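Moges Kitchen Handling Study: progress report to the Furnedlow Fund
Fourth report, covering the gripper fault
Prepared by Sosina Admasu, Casovine workshop

You asked for a plain account of why the plate clearing work stopped and whether the extra money is justified. The short answer to the first part is that the simulated arm kept pressing downward after it had been told to let go. The short answer to the second part is that I don't know yet, and I would be wary of anyone on this project who says they do.

All the work in this period was done in the simulated kitchen. No real arm has run the task. The fault shows up when the gripper works inside the sink, over a plate with food on it, where there is little room between the fingers and the basin.

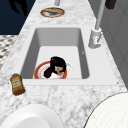
CASOVINE, April. The release fault was first logged as a grasping error. I think that was wishful. A grasping error is cheap to fix and looks good in a table, and our first summary to you treated it that way. Going back through the logs, the grasp command had ended cleanly in every failed run. What stayed on was the downward force. In the worst run it stayed on for 9 seconds, until the time limit ended the episode.

We ran the same task 30 times with nothing changed except the random seed. Six runs failed. Four of those six were marked as successes by the scoring script, which checks where the plate ends up and never looks at force. I consider that the more serious finding. A real arm pushing on a plate in a sink could break the plate, or catch someone's hand against it, and our own score sheet would have called it a good day.

The Tronero control package is the obvious suspect and the team has been quick to blame it. I am less sure. We changed our own contact settings shortly before the failures began, and the change was poorly recorded. Until both have been tested apart, please don't take "vendor issue" as an answer from us.

For the repeat tests we went back to the plate in the basin and left the leftovers on it. Clean plates had been giving us flattering results.

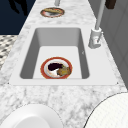

Could this fault injure someone if the software were moved to a real arm?
It could, and for that reason the transfer is on hold until force is limited separately from the release command and the limit has been tested.

The hold covers everything, including the short demonstration that was promised for your visit. I know this is unwelcome. A demonstration at reduced speed was suggested as a compromise, and I turned it down. Slower motion does nothing about a force that fails to switch off.

There is a second problem, which may or may not be linked. When a large object is in the sink next to the gripper, the planner sometimes treats the space it occupies as free. The log then shows a planned path straight through the object. It has been described to me as a display glitch. I have seen no evidence for that, and the planned joint positions in the log argue against it. 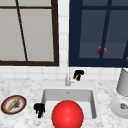

Sink test with red sphere; gripper at left, on the rim.

We have a proposed fix for the release fault: a check that force has dropped before the next motion begins. It passed a brief trial. A brief trial is also what the original code passed, so I am not reporting it as solved. The full set of 30 runs has to be repeated with the new check and with force added to the scoring.

Camera coverage is the other weak spot. The team's plan says the views will confirm each release by eye. Some of the views we have are of little use for that, with windows and wall in them and no gripper that anyone could point to. A release check can't depend on those. The force log has to carry it, and the camera views should be treated as a supplement at best. 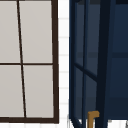 Furnedlow Fund Project Reports, No. 6

On spending: the workshop hours are on budget because testing stopped early, so please don't read that as efficiency. The hours will be used up by the repeat runs. The request for additional Tronero support time should wait. I would not pay a supplier to look into a fault that may turn out to be ours.

Open items at the time of writing:

Contact settings to be rolled back and tested alone.
Scoring script to fail any run with force after release.
Earlier results to be rescored. Expect the success rate to go down.
Planner problem to be given its own fault record and an owner.
Transfer to the real arm: on hold.

I will send the rescored results as soon as they are ready, including the ones that make our earlier reports look careless. If you get a cheerful update before then from anyone else at Moges, please ask to see the force logs with it.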